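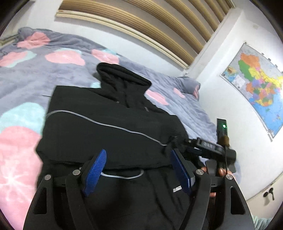
Department of Textiles and Clothing Studies

Library > Course Texts > Clothing in Use > Chapter 9

Filed under: Textiles, Household Studies, Year One Reading

Chapter 9
Care, Wear and the Life of a Garment

A garment spends most of its life out of sight, in a drawer, on a hook or over the back of a chair. The earlier chapters dealt with fibre, yarn and the making of cloth. In this one we follow the finished article after it has been sold, and ask what shortens its life and what lengthens it.

Wear has several causes, and they seldom act alone. Rubbing breaks the surface fibres and thins the cloth at the elbows, cuffs and seat. Stretching pulls knitted fabric out of shape, most often at the neck and hem. Light fades dye. Washing does a little of everything, as the cloth is bent, rubbed and pulled while it is wet, and some fibres are weaker wet than dry. Viscose is the usual case given in class. Cotton behaves the other way and gains strength in water, though it may still shrink.

The hooded sweatshirt is a useful garment to study. It is commonly made from a knitted fabric with a smooth face and a looped or brushed back, and different parts of it age at different rates. The hood is often made double, so it dries slowly and holds its creases. Where ribbing is used at the cuffs and waist, it tends to lose its spring before the body of the garment shows any wear. Black cloth adds a further difficulty. It shows lint and pale threads clearly, and loss of dye along the seams can be seen long before the fabric itself is weak.

Storage is treated briefly in most household manuals. Heavy knits are better folded than hung, as their own weight will lengthen them from the shoulder. A fold line left in one place for months may become a line of wear. Garments put away for the season should be clean, because skin oils and food marks attract moth larvae and can yellow with time.

The Wikergate wardrobe study

Much of this chapter draws on a survey carried out in Wikergate by Reshma Engelbrecht and Percy Ñahui. They listed 2712 garments in ordinary homes and asked the owners when each had last been worn. Of these, 1457 had been worn in the previous 30 days. The rest were being kept for another season, for a special event, for repair, or for no reason the owner could give.

The repair group is of most interest here. The faults recorded were mostly small: a dropped hem, a missing button, a drawcord pulled out of its channel, a zip that would not close. Few of the owners lacked the tools to put them right. Several said they had meant to do it since February.

Engelbrecht and Ñahui also noted where garments were kept. Items stored where the owner could see them were worn more often than similar items kept in boxes. We return to this in section 9.4, where the same method is applied to a smaller group of homes in Vergara.

Before you read on

You will need the fibre table from Chapter 2 and your notes on knitted structures. The terms below are used without further explanation.

Abrasion: loss of fibre from the surface of a cloth through rubbing.
Pilling: the forming of small balls of tangled fibre on the surface.
Crocking: the transfer of dye from one cloth to another by rubbing.
Recovery: the return of a fabric to its former size after stretching.

Section 9.1 begins with abrasion. The test method is set out in full in Appendix B, together with the record sheet prepared by Chiyo Morikawa.

Text revised 5 Sep 2024. Contact: Sunita Oyelaran, Course Texts Office | © Allstead College | Back to top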